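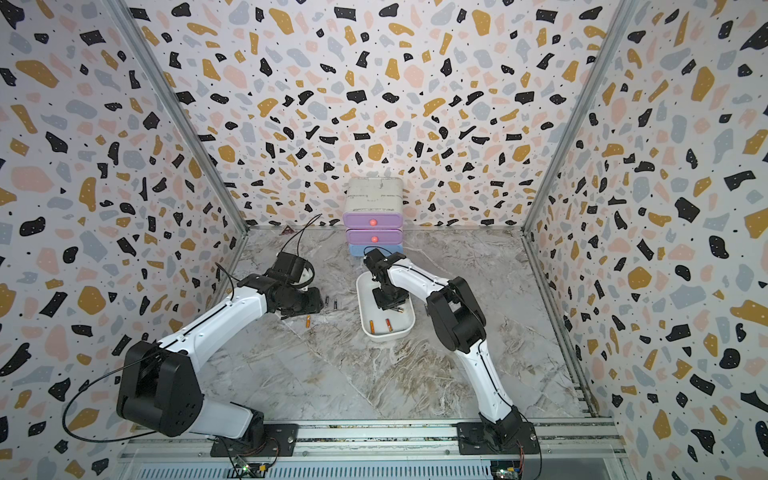
I have been in many factories in my life and I never went to one where the visitors were asked to be bored. On Saturday, June 16, 2018 the company Nuden opened its doors in Flultberg, and I want to defend something that most of the other guests complained of on the bus home. The complaint was that the robots were slow and that the work was too small. It is true that the work was small. In the first booth two white arms with black grippers were busy with ordinary AA batteries and a white tray, in front of a little cabinet with lavender drawers and pink knobs, such as a child could have on a desk. People expected cars, or at least boxes. They looked for one minute and then they asked where was the coffee.

I stayed, first out of politeness to our hosts and because my feet were tired, and later for a better cause. I stood by this booth for most of the morning, and I think it was the most honest demonstration of automation I have seen.

Let me say what I am used to. For 13 years I bought machines for a packing company, and in this time I went to trade fairs every spring. At a fair a robot does one movement. It does it very fast, with music, behind glass, and the piece it takes is always lying in the same place, because a man has put it there before the doors opened. You come home with a bag full of brochures. Then the machine arrives in your hall, where the pieces are not lying in the same place, and for half a year you pay people to stand next to it and make them lie in the same place. I don't say that the sellers lied to me. They showed me a true thing which was of no use to me.

At Nuden the batteries lay as they had been dropped. Some were in the tray and some on the floor of the booth, turned in different directions, and between two attempts a young employee mixed them again with her hand. Once a visitor was allowed to do the mixing, and he did it with some malice. The arms did not care about it, or I should say they cared a lot, because they failed with two batteries which were touching each other. One gripper closed on air. It opened, went up, came down a little to the side and closed on air again. Behind me somebody laughed. I did not laugh, I was thinking of a machine I once signed for, which in the same situation would simply have stopped and lit a red lamp.

The employee had a sheet of paper fixed to the wall with the results of the week. Out of 1,000 attempts to pick a battery, 161 had failed. She had written it by hand, with a thick pen, at the height of the eyes. I asked if the management knew that this sheet was hanging there, and she said it was the management that asked for it. For me this sheet is worth more than all films in the big hall. A buyer can make calculations with such a number. He can ask what happens with the failures, who picks them up, how long it takes, and whether his own goods are easier or more difficult than a battery. With a film he can only be impressed.

In the afternoon we were led to the Tshabalala hall, where the usual show was waiting, and I must be fair and say that it was good. The machine is called Drader and it stacks cartons. They told us 3,696 cartons in one shift, and nobody at the bus stop spoke about anything else. But nobody could tell me which cartons. Were they all of one size? Were they dry, were they closed well, did they come with the label on the same side? I asked it two times. The gentleman with the microphone answered both times with the same number, in a very friendly way, and then it was the turn of a school class.

I know what can be said against me. An open day is for families, and children do not come to see a sheet with failures. The company must also live, and it lives from people who are impressed. Also I am a retired man with a whole Saturday to spend in front of one booth, and most visitors have two hours and a pushchair. All this I accept. I only think that we, the public, have been educated by the fast machines to look in the wrong way. We ask how quick it is. A person who learns a trade is also slow in the beginning, and a good foreman watches what the apprentice does after a mistake. He would not use a stopwatch in the first month.

In my country we say that one should look at a horse when it is walking. I thought about this on the bus, while the others were speaking about the cartons.

Nuden will open again in December, on a smaller scale, and the young woman told me that the booth will stay where it is, only with other objects. I asked for screws of mixed length, with a little oil on them. She wrote it down. If you go, please give the first booth a quarter of an hour before you go to the big hall, and read the sheet on the wall. I would like to know the new number.

Filed under: Opinion > Readers Write > Technology and Work
Print this article
E-mail this article to a friend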